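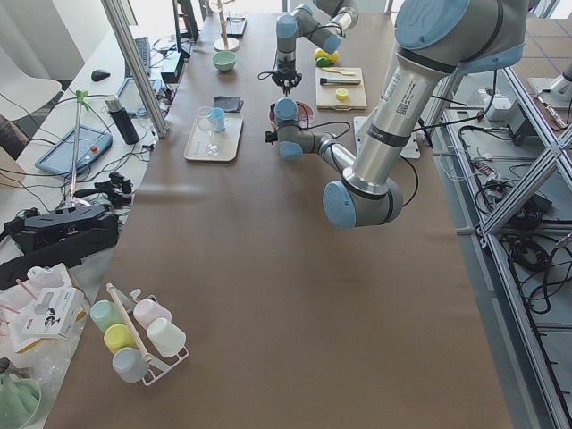 Progress reports / Beverage station work package

Statarcombe beverage station: interim report to Nester
Reporting period: up to the end of May
Prepared by: Els Van Wijk

1. Status

The work package covers the equipment list, the table layout and the written procedures for preparing cold drinks at a single shared table. The equipment list is closed. The layout is in its second revision. Two of the four procedures (ice service and citrus preparation) are in draft, and the other two (glassware return, end-of-day reset) have not been started.

Spending is within the amount approved for the period. One purchase of 700 for replacement cups and table covering was moved forward from the next period with the agreement of the Ernden office.

2. Equipment

Small items were selected in plastic wherever a plastic version was available. The cups are stored on a wire rack and are told apart by color: mint green, pale pink, yellow, white and pale blue-gray. A stemmed wine glass was kept in the set for the handling procedure and is assigned to the cream tray. The tray keeps the glass in one known place and limits the area to be cleared after a breakage.

Brown paper was used as a table covering for part of the work. It is cheap and quick to replace, but it wrinkles when wet and has to be taped again after each change. Nijs has quoted for a wipe-clean cover. The quote is under review.

3. Ice service

The first draft of the procedure used tongs. Transfer of a full serving took too long and the tongs were dropped from the list. The current draft specifies a stainless-steel scoop and an open bowl. The bowl is filled immediately before service and placed within reach of the cutting board, so that ice and fruit can be handled from the same position.
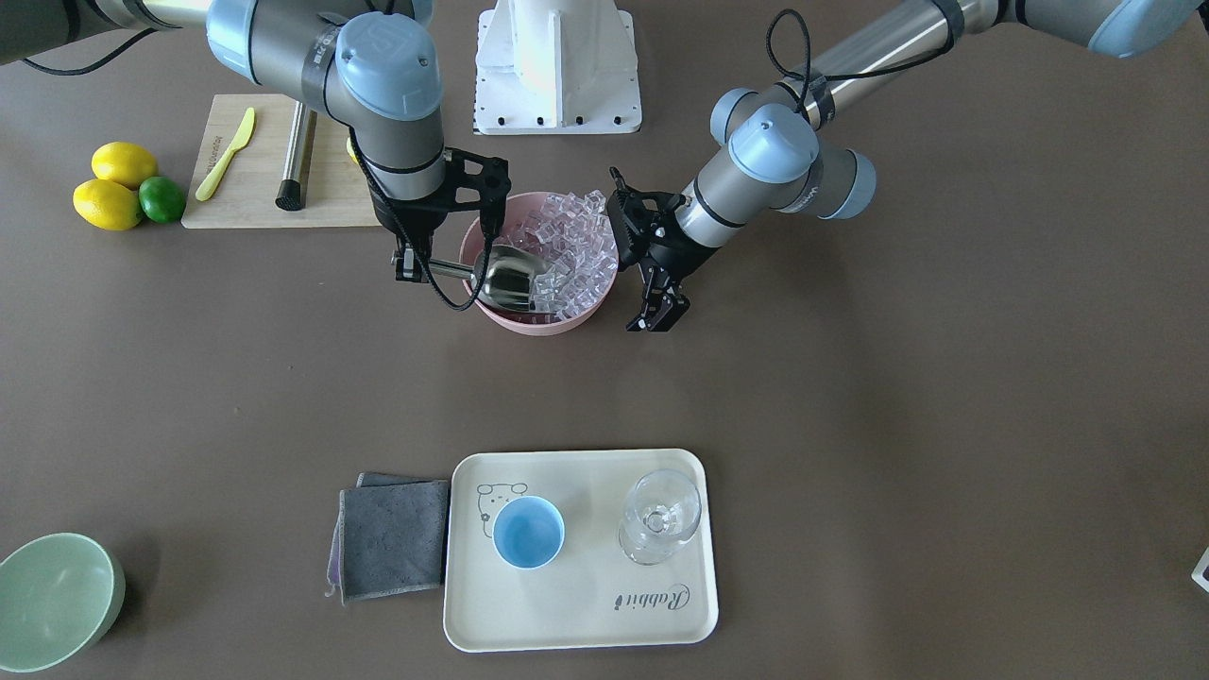 Ice service, draft 2: scoop in the pink bowl, cutting board and lemons to the left.

The fill level is still open. A heaped bowl reduces the number of refills, but cubes fall onto the table when the scoop is pushed in at a low angle. A limit of 20 mm below the rim has been proposed. It will be tested with the same bowl and scoop before the procedure is issued.

Bowls are to be emptied and dried after 30 minutes at room temperature, whether or not ice remains.

4. Citrus preparation and board layout 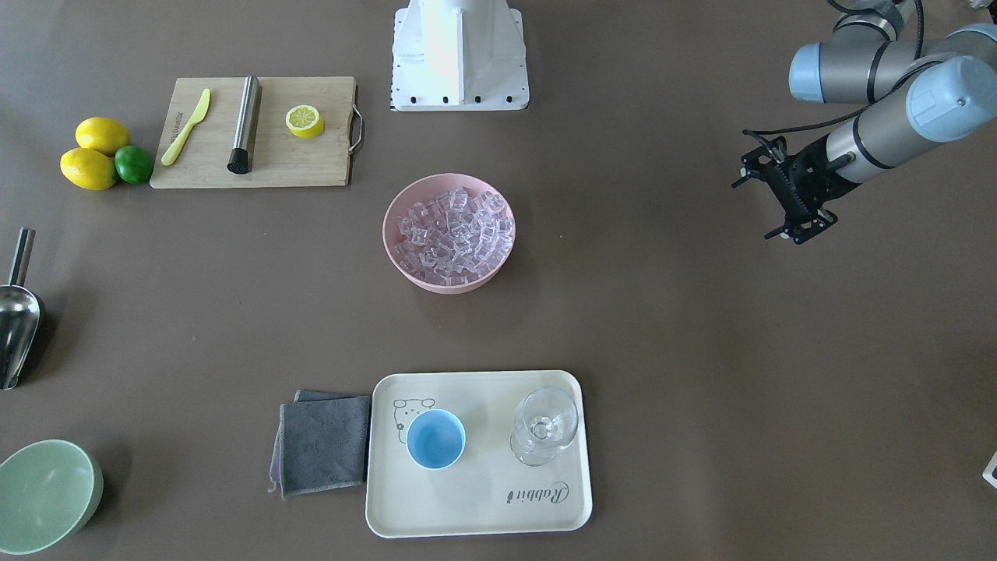 The second layout revision gives each hand tool a fixed place at the cutting board. In the first revision, tools were laid down wherever there was space, and time was lost looking for the muddler. Tools now stay on the board between steps. The yellow plastic knife lies near the left end and the muddler to the right of it, which leaves the metal handle on the right short edge clear for lifting. The muddler is placed with its black ribbed tip toward the bottom edge of the board. These positions will be written into the procedure and marked on the layout drawing.

The plastic knife is adequate for soft fruit. Its performance on lemon peel has not been measured. If it does not pass, a metal knife will be specified for that step only, with separate storage.

5. Open items

Fill limit for the ice bowl: test pending.
Table cover: decision on the Nijs quote pending.
Knife for lemon peel: test pending.
Glassware return procedure: drafting starts next period.
End-of-day reset procedure: drafting starts once the layout drawing is signed off.

6. Requests

Approval is requested to order 48 additional cups in the existing colors. Nester is also asked to confirm whether the layout drawing should be submitted separately or attached to the final report.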